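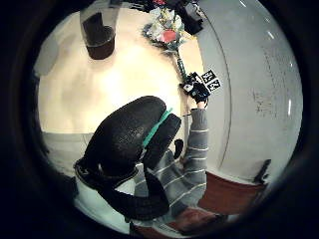 Fig. 1. Flower task at the Drornmont open day: gloved right hand with two square markers, holding the bouquet by its stem.

Handout 4: Notes on the Drornmont visit, March 27, 2019

Read these before the seminar and bring your own notes from the day.

What we were told. Elik collects recordings of people doing household jobs, and Evix trains an arm on them. Tin-yau Kan, who led the demonstration, gave the figure of 600 recordings for flowers alone. He also said the arm succeeds in "up to 194" of its trials. I asked out of how many and got a long answer without a number in it.

What we saw. A person in gloves handled flowers, and handled them well. People usually do. The markers give the software a position for the hand – they say nothing about how hard the fingers squeeze, and a stem is easily crushed. Kan agreed this was "being looked at".

The arm itself ran for 30 minutes after lunch, always with the same vase in the same spot. Moving the vase was not on the programme. Two of you asked for it anyway, which was the right thing to ask.

For the seminar:
1. What would count as a failed trial? Write the rule down before you discuss it.
2. Which claims in the Kwan leaflet could be checked by a visitor, and which have to be taken on trust?
3. Suggest one change to the flower task that would tell us more than another 600 recordings. Half a page, please, and no diagrams copied from the leaflet.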